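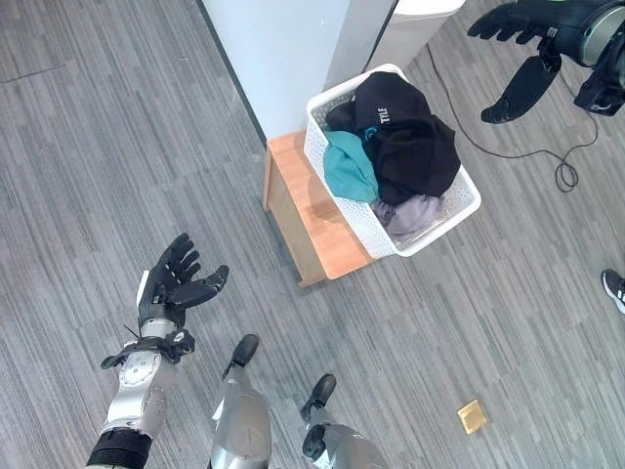
Step 5. Sorting the laundry

I set my basket on a low stool before I start, and my back loves me for it (try it once, you'll see!).

1. Take the top layer out first and check every pocket.
2. Make two piles, darks and lights. Pale lavender goes with my lights.
3. Turn printed shirts inside out.

Note: I stop at 13 items a load in my little Corik washer.

Caution: Keep cords away from the stool legs. Don't lean on the basket while it's up there, it can slide!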